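Automação | Visitas e reportagens

Fui em fevereiro conhecer a operação da Yupanqui, que prepara quartos mobiliados para aluguel e cuida da arrumação entre um morador e outro. A empresa começou a treinar sistemas da Tralier para a parte mais miúda do serviço, e eu queria ver o que isso muda para quem arruma.

A equipe tem sete pessoas. Antes, todas faziam tudo. Agora duas passam a manhã com as garras de mão, repetindo tarefas de pegar, separar e guardar, e as outras seguem na limpeza comum. Quem me recebeu foi Alvar Holmgren, que coordena os turnos. Segundo ele, a maior dificuldade foi refazer a escala – o trabalho com as garras é lento e cansa o punho, então ninguém fica nele o dia inteiro.

Acompanhei um exercício com objetos pequenos, feito em cima de uma cama.
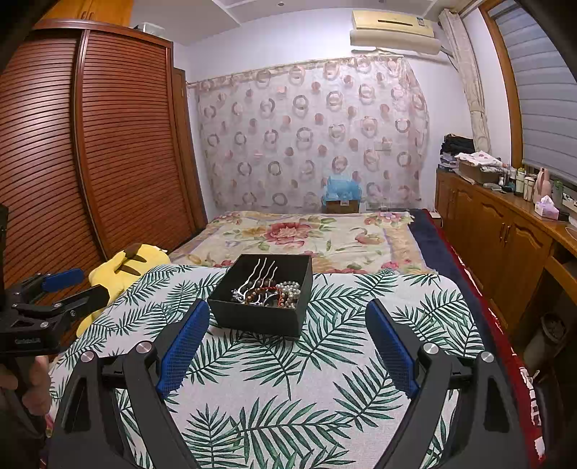 Grampos de cabelo prateados e fios de pérolas brancas na caixa preta, diante das almofadas azuis da garra.

Pérolas enroscadas em outros fios dão trabalho até para a mão. Com a garra, é preciso escolher por onde entrar e fechar devagar. Uma das arrumadoras me contou que aprendeu a olhar primeiro para o que está por cima e que passou a fazer igual quando trabalha sem ferramenta nenhuma.

O registro já soma 2.244 repetições, e a meta da manhã era de 100. Holmgren não gosta da meta. Prefere que se anote também o que deu errado, e essa anotação entrou na ficha a pedido da equipe.

Perguntei sobre emprego. Ele disse que não houve corte e que as horas com as garras são pagas como as demais. Duas funcionárias querem um adicional, e a conversa continua aberta. Saí pouco depois do meio-dia, na troca de turno.

Contato | Política de privacidade | Voltar ao topo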